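Search products, care guides and spare parts
Search

Penrose Countertop Sealer

17th August
By Marwa El-Sayed, Product Information, Urance

Penrose is a penetrating sealer for marble, limestone and other natural stone used in kitchens and bathrooms. It is supplied ready to use in a 500 ml bottle and is applied by hand with a lint-free cloth. The sealer settles below the surface of the stone and does not leave a film, so a polished countertop keeps its polish and a honed one stays matte.

Marble is a soft stone and reacts to acids. Lemon juice, vinegar, wine and many bathroom cleaners will etch it whether or not it has been sealed. Penrose slows the absorption of oil, coffee and colored liquids, and gives the household time to wipe them away. It does not prevent etching or scratching, and cutting should always be done on a board.
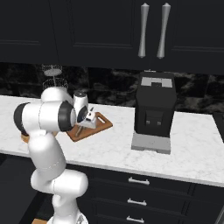 Before application, the countertop must be clean and fully dry. Wash it with a neutral stone soap, rinse, and leave it overnight. Older wax or acrylic coatings must be removed first — Rivow Stone Stripper is suitable for most of them. Apply a thin, even coat, wait nine minutes, and buff off all remaining liquid. Residue left to dry will form a haze. A second coat may be applied after two hours on light or very porous stone.

Customers are asked to test the product on a hidden area. Some green marbles darken slightly and permanently after treatment.

Order code: 179
Contents: 500 ml
Storage: upright, closed, protected from frost

Trade orders are handled from our Prarthorpe warehouse by Callum Naylor. Orders for delivery before the December closing should be placed early — stone care products travel by road only.

Related items
Rivow Stone Stripper
Urance Neutral Stone Soap
Lint-Free Buffing Cloths, pack of 2
Care guide: Limestone Floors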